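Print
E-mail this article

The Small Things on the Table

Every home has a place where things stop when they have no other place to go. In my parents' house it was the top of the refrigerator. In the apartment on Ponside where I live now, it is the dining table, and in February I decided to find out what it would take to keep it clear.

I am not a tidy person by nature. My neighbor Ramil Calimlim is, and I asked him for help. He has worked for many years in the stockroom of a hardware shop in Nekcombe, and he told me that the shop has 4000 drawers and that he can find a washer in any of them with the lights off. I believed him only partly until I visited him there one morning. He opened drawer 581 without looking at the number, and inside were the brass hooks I had asked for.

"At home people have big furniture and small problems," he said to me while we drank coffee at the counter. "You think about the sofa. You should think about the button, the coin, the old battery."

His method is simple to explain. You clear the table completely and wipe it. Then you put on it one plate and one box with a lid. Whatever small thing you find in your pockets or on the floor goes to the plate. In the evening you look at the plate and decide. What you want to keep goes into the box, and what you don't want leaves the apartment.

I asked why a plate, when the shops are full of special trays. I had already looked at one from Dindano, in oak, and it was not cheap. Ramil answered that a plate is shallow, so you see what is in it, and that a white one is best. In a deep bowl things go to sleep.

The first week was not a success. My daughter put a sandwich on the plate. My own keys never reached it, and I found them twice in the bathroom. But in the second week something changed in how I came home. I stood at the table for a minute with my coat still on and emptied my pockets, and this minute became a pleasant part of the day.

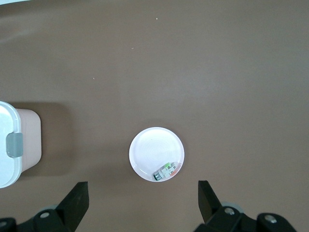 One small item on a white plate, with the lidded box at the left.

The box took me longer to choose. I wanted one that closes with a clip, as I have dropped too many boxes in my life and I know how the lids behave. My sister, who lives in Xiao, uses old cookie tins for the same purpose and says that she likes the noise they make. Mine is plastic and quiet.

Crumbs are still a question. A brown table shows every pale one, and I wipe it now before breakfast and again after supper, with a damp cloth and no soap.

Ramil came to see the table at the end of the month. He walked once around it, lifted the plate, looked under it, and put it back. Then he asked me what I was planning to do with the hallway.

Print
E-mail this article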